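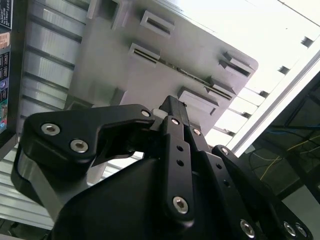 4.2 Changes in task content at the Kercombe cell

Work at the Kercombe refurbishing site had been organized around single benches, with one technician responsible for a computer from intake to test. The introduction of the Dasel cell in April divided that responsibility. Technicians kept diagnosis and final inspection, while part handling was assigned to the gripper (Figure 3), whose fingers are joined by a central black bracket. Checking such fasteners became a new duty at the start of each shift.
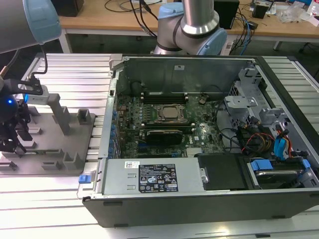 Of the 81 technicians surveyed, 30 reported that they now spent more of the day preparing work for the cell than repairing computers. Several described this as a loss of skill — others valued the reduced strain on hands and wrists.

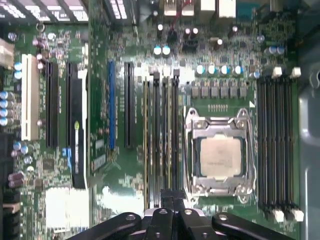 Pay grades at the Plernonville site, where no cell was installed, did not change over the same period. At Kercombe, management created a cell operator grade but did not define how bench experience would count toward it. Interviews suggest that this omission caused more concern than the equipment itself.

Figure 3. Gripper and motherboard, Kercombe cell.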